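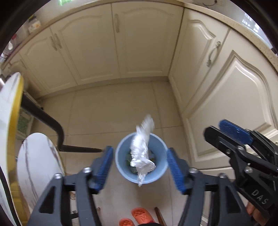 The Abbasi collection holds 3,580 books and bound journals on the history of signals and intelligence work, most of it published between the wars and after, and quite a lot of it printed on paper that was never meant to last this long. This is the checklist we go through at Natau House before the reading room opens again for the autumn, with my comments under each point, and I'm afraid I have let myself run on a little in places. Most of what harms old paper comes in from the rooms next door, so the kitchen is part of the inspection as well. Vegetable scraps like the dark green bits at the bottom of that round blue bin are very welcome to mice, and a plastic bag dropped in on top won't put them off for a minute, so please empty it every evening and carry it right out to the yard. Thank you all for your patience with me on this subject!

Natau House reading room and book store
Inspection checklist, August
Completed by: Amna Hashmi

1. Doors, locks and key book
Checked: yes
Result: satisfactory, one comment
The store door closes properly now and the new lock turns easily. The key book had a few evenings with a name for taking the key out and none for bringing it back. I do know how it happens, you have your coat on and an armful of memoirs, but do please sign.

2. Exits and walkways
Checked: yes
Result: action needed
Boxes from the last donation were standing in the passage by the back stairs. They are lovely boxes, full of regimental newsletters and a very nice run of a wireless operators' journal, and I was as pleased as anybody to see them, but they can't live on a fire route. They have gone to the sorting table for the time being. Would whoever is cataloguing them take them a box at a time?

3. Shelving
Checked: yes
Result: action needed in bay 9
The Jokum shelving is sound and nothing moves when you lean on it (I leaned on all of it). Bay 9 is the exception. The big bound atlases and the official histories are all on the top shelf, well above shoulder height, and the shelf has started to dip in the middle. Heavy volumes should come down to the bottom two shelves, and the light paperbacks, the spy memoirs and so on, can go up instead. Shelf marks will need changing in the catalogue to match. I'm happy to sit down with somebody and do that over a pot of tea.

4. Steps and kick stools
Checked: yes
Result: one item withdrawn
The tall steps have a loose tread and I have tied a label on them. Nobody is to use them until they are mended, and that includes me. The kick stools are fine, though one squeaks.

5. Damp and temperature
Checked: yes
Result: satisfactory, keep watching
The Givent dehumidifier is running and the tank had been emptied. There is an old tide mark on the outside wall behind the foreign language section, and I put my hand flat on the plaster and could feel nothing. I would still like a gap left between the books and that wall, wide enough to slip your fingers in.

6. Pests
Checked: yes
Result: action needed
The sticky traps on the window sills had a few silverfish, no beetles. One of the traps had been used as a coaster. Traps are to be dated in pencil when they are put down, so that we can tell a bad month from an old trap.

7. Pamphlets and loose papers
Checked: in part
Result: action needed
We have 582 pamphlets and nearly all of them are in acid-free folders by now. The rest are still in the card boxes they came in, and some have rusty staples which are marking the paper. Please don't pull staples out by hand. Lift the legs gently with the blunt spatula from the mending drawer, and if one won't come, put the pamphlet in the tray and leave it for me.

8. Food and drink
Checked: yes
Result: satisfactory in the reading room
No cups on the reading tables, no crumbs in the gutters of the big volumes, and I did look. Water is still allowed in a bottle with a lid, kept on the floor by your chair.

9. Electrics
Checked: yes
Result: one item withdrawn
The desk lamp nearest the door has a frayed flex and has been unplugged. The microfilm reader gets warm at the back after a long session - switch it off at the wall when you finish, and don't put its cover on straight away. 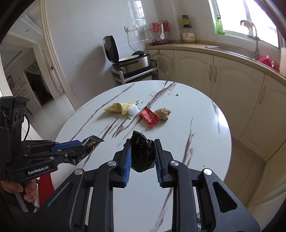
Sobia Zaidi has read this through and asks whether the atlases in bay 9 could wait until the catalogue has been changed, as readers are already asking for them by their old shelf marks and she would hate to send anyone hunting. She also points out that the bottom shelves there are the ones nearest the floor pipe, so she would sooner see the heavy books on the second shelf up and leave the lowest one empty.

I think she is quite right about the pipe, and I had forgotten it. So bay 9 is amended: atlases and official histories to the second shelf and the one above it, lowest shelf to stay clear. On the catalogue I would rather not wait, with the shelf dipping as it is, but we can put a slip of card in each old place saying where the book has gone.

Still open from this inspection: bay 9, the tall steps, the desk lamp, pamphlet folders, dates on the traps.
Next walk round: Sunday, after closing. Bring a torch, the light at the far end of the store is poor.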